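3.2 The round table and its cubes

Every study of stacking has to settle on a table, and most settle on whichever one is nearest the door. Ours is round, wooden and older than the project. We had ordered a square one, in white, from a supplier who confirmed the order in January and then went quiet. By the time the refund came through we had already logged 55 sessions on the round one, and changing furniture in the middle of a study is the kind of thing reviewers notice.

A round top has no corners, and corners do more work than one would think. In the Semple protocol, which we otherwise follow, each cube is placed by its distance from the near left corner. We replaced this with distance from the center, which Kenneth Tiongson marked in pencil and which was wiped off by the cleaners twice before we stopped marking it. After that, the center was found by eye. The resulting error is reported in Section 4, where it may be admired in full.

The grain turned out to matter as well. It runs in one direction across the whole top, and raters scoring the alignment of a stack tended to use it as a ruler. A stack turned slightly against the grain was scored as crooked even when its cubes were square to each other. We now ask raters to judge the cubes only against their neighbors. They agree to this readily and then, judging by their scores, go on looking at the wood.

The cubes are from the Tustard set, which comes in more colors than anyone needs. We kept pink and light blue. Both are pale, both are pleasant to look at for an afternoon, and neither has a letter or a farm animal printed on it, which ruled out most of the competition. The pink ones stand out less from a honey-colored tabletop than we had hoped. Under the ceiling lamps the top face of a pink cube looks lighter than its front, and two raters at first took a single cube for two thin ones.

A stack was counted as complete when three cubes stood one on top of another with no help. "No help" needed more discussion than any other phrase in this paper. We ended up with a plain rule: nothing touching, and still standing when the rater had finished writing down the time. Of 561 trials, 477 met it. Another 20 were set aside because the notes could not be read, and the rest fell over in ways that were instructive to begin with.

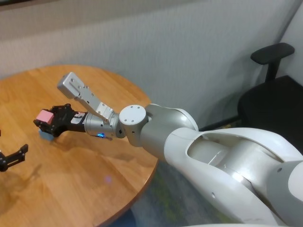
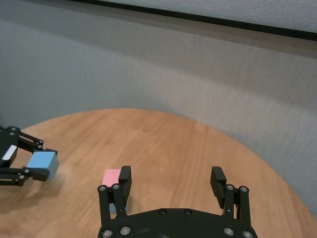
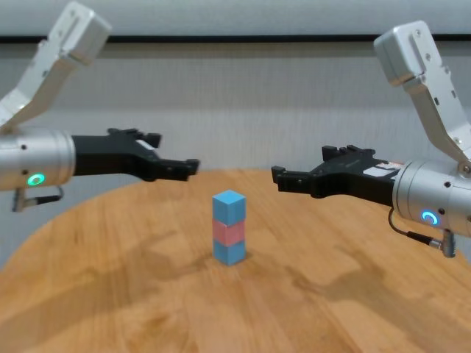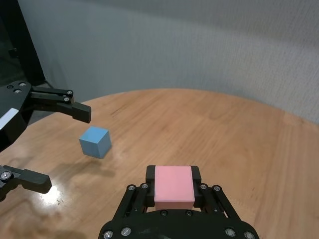
Figure 3. Pink and light blue cubes on and above the round table. The three-cube stack is in the third view.

The middle cube deserves a word. Raters were strict about the bottom one and nervous about the top one, and they hardly looked at the one in between - even though a middle cube set off to one side is what most often decides how the next placement goes. The Uven scoring sheet has no box for it. We added one by hand, in the margin, and left it there when the sheets were reprinted. Scores for the middle cube are therefore missing from the earliest sessions, and we have left the gaps as they are in Table 2 - filling them in from memory was suggested once, late on a Friday, and was not suggested again.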